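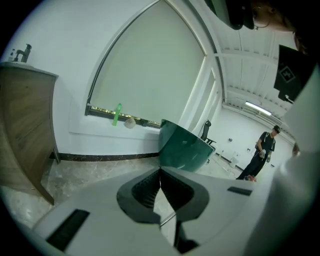 Slide 1. View over the gripper, bathroom set, Averbridge.

Leave this one up while people find seats. Say good morning. Don't thank the coffee.

I'm going to talk for eight minutes about looking after one hand-held gripper. Unit 401. If you came for the learning results, that's Sze-wing Fang after the break, and she has graphs. I have a rag.

Point at the jaw opening first. Black ribbed pads, inside the V. This is where most of my week goes. Ribs collect things: lint, soap film, whatever the last set was made of. Wipe along the ribs, never across. Across just moves the dirt next door. We used to change pads when they looked bad, and it took us most of September to agree on what bad looked like. Now we change them at 900 grasps and argue about other stuff.

Then the tag, up on the white housing, top right. Black square, white pattern. A thumbprint on it costs you an afternoon. Dry cloth only. The Drirnero cleaner we had in the shop lifted the print off two of them, and I still have both in my drawer if anyone wants to hold one.

(Pause here. Someone will ask about glare.)

Glare: look at the window at the back. Blind pulled nearly all the way down, bright strip left at the sill. That strip is enough to bother the exposure if you tilt up too fast. Our setup sheet now says blind to the sill, and as you can see the sheet is a statement of hope. Overhead tube light is easier, it stays where you put it.

Setup order, read it out, they like a list:
Pads wiped and seated.
Jaw opened and closed all the way, by hand, before power.
Tag checked square to the housing.
Lens wiped last, always last, after you've stopped touching everything else.
Log the unit number. The whole number. "The white one" is not a number.

Repair story, if there's time. Pad screw on 401 backed out on take 59 and we heard it before we saw it. Wu's fix was a drop of thread locker. My fix had been tightening it harder, which I did four times. Use Wu's fix.

Spare pads come from Flukuvgate in bags with no labels. Label the bags.

Next slide is the jaw taken apart. Warn the front row, it's the greasy one.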